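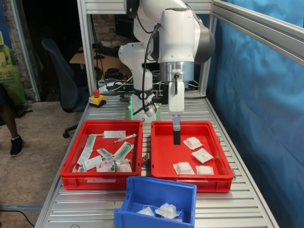
Who is putting together the history of Hilleck's old mill houses? Moushumi Gunawardena, a retired schoolteacher who grew up in one of them, with a good deal of help from her neighbors.

She began in June with a shoebox of letters from her aunt, and by now 381 pages of family stories have come in, some typed and some in pencil on the backs of feed bills. There are 16 houses along Premness Road, and six of them -- the ones nearest the creek -- are still lived in by the families who first rented them.

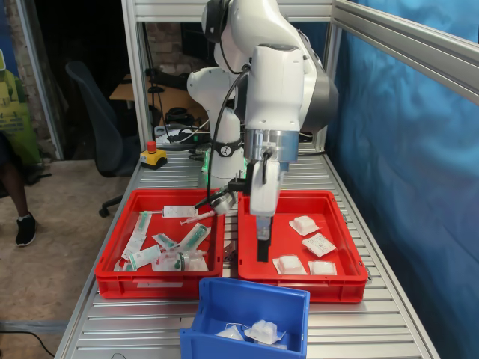
Two red bins under the robot arm.

Selvaraj Kanagaratnam, whose grandfather ran the barber shop on the corner, has lent his ledger, and it is a lovely thing to sit and read, full of haircuts paid for in eggs and one shave that never was paid for at all.
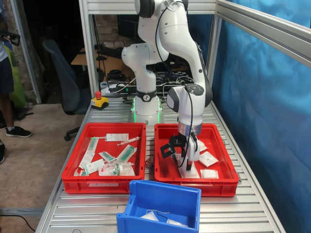
Stories still wanted

Mrs. Gunawardena would dearly love to hear from anyone who remembers the Jayawardena bakery, or who has a picture of its front porch before the fire. Letters may be left at the library desk through the winter.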